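1/ I've worked the breakfast side at Colldale for 10 years, and in August two robot arms joined us. A few of you asked what that's like, so bear with me, I do go on a bit.

2/ We set 175 breakfasts on a full morning. I used to know that number in my wrists! The arms are learning the table jobs first – bowls, cups, spoons, the fetching and putting back.

3/ What changed for me is mostly the clock. I used to start at 4:30 and now I start at 6, and I've had supper with my own family more this month than in all of spring (they're getting a little tired of me, I think).

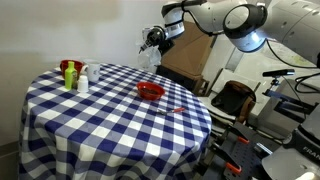
*Practice table, red bowls and the good gingham.*

4/ The part I didn't expect to like is the teaching. The Brulham folks asked us where a spoon ought to go and why, and we argued about it for a whole coffee break. I've never been asked that at work before.

5/ It isn't all rosy. Two of the early shifts are gone from the schedule, and those hours went to the front counter, which not everyone wanted. I miss the chatter before sunrise, too.

6/ We keep a shared page on Jotport for gripes and ideas, 68 notes so far, and a good many of them are mine. Ask me anything, I'm on break until 10.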